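Lilcombe Robotics Club
Hand-held gripper bench check, with my comments
Filled in 29 Jul 2018, bench 2, before the cloth folding session

Hi all! Same form as last time, and I've written my comments under each line because the tick boxes never leave me enough room. If you're taking over the bench after me, please read the ones marked FIX, the rest you can skim. OK means I looked at it and I'm happy. WATCH means use it but keep an eye on it.

PART A. THE TOOL

A1. Fingertips seated and facing each other: OK
These are the purple ones, from the second print run. I pushed each one sideways with my thumb and got no wobble. The old set used to creep outward after a long session, and I kept blaming my own grip for it (sorry, thumb).

A2. Ridges clean: OK
I went along the grooves with a dry toothbrush and a fair bit of lint came out. Fluffy cloths are the worst for this. Please brush before you start and again when you swap cloths, it takes no time at all.

A3. Finger plate screws: WATCH
I went over all of them with the small driver. One on the left plate took a quarter turn before it felt snug, and it was fine last session, so it's working itself loose. Don't crank it! The plastic is soft around there and we've already cracked one plate that way. If it moves again I'd like to try a drop of the Brernemex thread lock, but I want to test that on a scrap plate first.

A4. Plates close evenly, no rubbing: OK
Opened and closed it 56 times while listening to the radio. No scraping, no sticking.

A5. Trigger spring returns by itself: OK
A bit slow for the first few squeezes and then normal.

A6. Pinch points: OK
Long sleeves rolled up, hair tied back, lanyards off. I know it's a little hand tool and it looks harmless, but it got the skin between my finger and thumb in the spring and I said a word I can't write on this form.

A7. Handle and grip tape: FIX
The tape is peeling at the bottom and it's gone sticky. I trimmed the loose bit but the whole thing needs redoing. There's a new roll in the Broltow box, under the zip ties.

PART B. THE CAMERA

B1. Mount tight: OK

B2. Lens wiped: OK
Microfiber only, please. Somebody's been using a paper towel and I can see the smears when the light comes in from the side.

B3. Both fingertips in view, open and closed: OK
Black corners are normal with this lens, so don't go moving the mount to get rid of them. I did exactly that in November and lost an afternoon.

B4. Card space: OK
Room for 1115 more clips at our usual length, so we're good for a long while.

B5. Battery: WATCH
It charged fully but it's the older of the two. Take the spare with you to the bench.

PART C. THE TABLE

C1. Table steady: OK
Leaned on every corner. The folded card under the back leg is still doing its job, please leave it there.

C2. Breakables: WATCH
We've got the vase of flowers and a glass bottle out for the tabletop task, and I like having them there because a bare table makes the folding far too easy. But go slow near them. The vase is fairly safe with that wide base. The bottle is standing on top of books, and I'd be happier if it stood flat on the wood. Anyone who bumps either one stops, puts the tool down and checks for chips before carrying on.

C3. Book stacks: WATCH
The leaning pair next to the vase worries me more than the flat ones do. If they slide, they slide toward the bottle. A bookend would fix it and I have one at home, I'll bring it.

C4. Cloth: OK
Using the pale green one, folded lengthwise and pinched in the middle. No loose threads longer than a fingernail. Throw out anything that's fraying, threads wind themselves around the screws and then you're there with tweezers.

C5. Curtain drawn and clear of the work: OK
Glare on the tabletop is still pretty strong on the left side. If your clips come out washed out, pull the curtain farther across before you touch any camera settings.

C6. Floor clear: FIX
Extension cord was lying across the walkway again. I've taped it down for now, but we need the proper cable cover from the Govindasamy room.

PART D. BEFORE YOU START

D1. Safety glasses for anyone changing fingertips: OK
We have 6 pairs that aren't scratched to bits.

D2. First aid box stocked: OK
I topped up the bandages, there are 18 now.

D3. Practice pinch, done slowly: OK
Lift, hold for a slow count of five, lower. Do it with the cloth well away from your face and with your other hand behind your back if you can't resist helping.

Result: bench can be used. Tape (A7) and cable cover (C6) to be sorted before the next check, and whoever does that one please look at the left plate screw first and write down how far it turned.

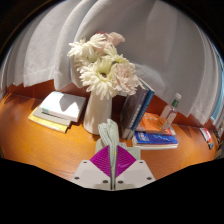

Item C4: green cloth held between the purple fingertips, vase and books behind.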